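Chapter 7
Planning the Purchase

After reading this chapter you should be able to separate the price of a robot from the cost of owning one, write a one-page task statement, and draw up a first-year budget that someone else can check.

7.1 Start with the task

Most poor purchases begin with a catalog. A buyer sees a machine, likes it, and then looks for work it can do. The planner's job is to reverse that order. Write down the task first, in words a new employee would understand: pick up one piece of fruit from a table and place it in a basket. Then write down what the task needs from the room, the furniture and the people nearby.

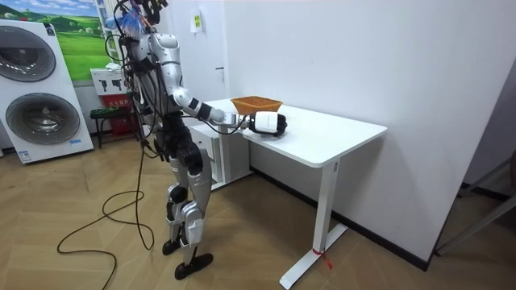 The robot itself is usually the largest line in the budget, but it is seldom the one that causes trouble. Trouble comes from the small lines. Cables need a safe route across the floor. Desks may be the wrong height. A gripper that suits boxes may bruise soft goods, and a second gripper has to be ordered, paid for and stored.

Consider Clivard, a packing firm with 20 employees. Its planner, Hawi Zeleke, asked two suppliers, Plinwood and Gutel, to quote for the same task. Plinwood's quote was lower, but it left out training and spare gripper parts. Once these were added – $3,783 for training and $380 for parts – the Gutel offer was the cheaper of the two. The firm would have missed this if it had compared only the first page of each quote.

7.2 The task statement

A task statement should fit on one page. It names the objects to be handled, the surface they rest on, where they must end up, and how often a miss can be accepted. Keep the objects ordinary and easy to replace, so that every supplier can be asked to show the same thing.

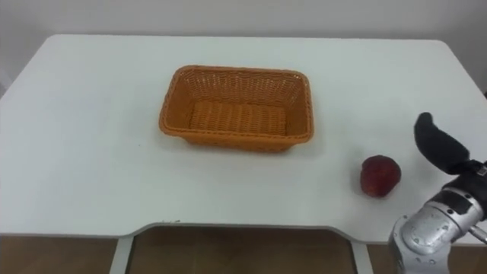

Department of Operations and Equipment Planning, Warrier College

Ask each supplier to run the task at least 3 times with no changes to the setup between runs. Record the time taken, any help given by hand, and who gave it. Labor spent standing beside the machine is a cost, and it belongs in the budget under its own heading.

7.3 Fixed and recurring costs

Fixed costs are paid once: the machine, delivery, installation, and changes to the room. Recurring costs return every year. They include service contracts, software fees, worn parts and refresher training. List the two groups on separate sheets – a single total hides which costs will come back in January. Section 7.4 shows how to set up both sheets and carry the recurring total forward into a second year.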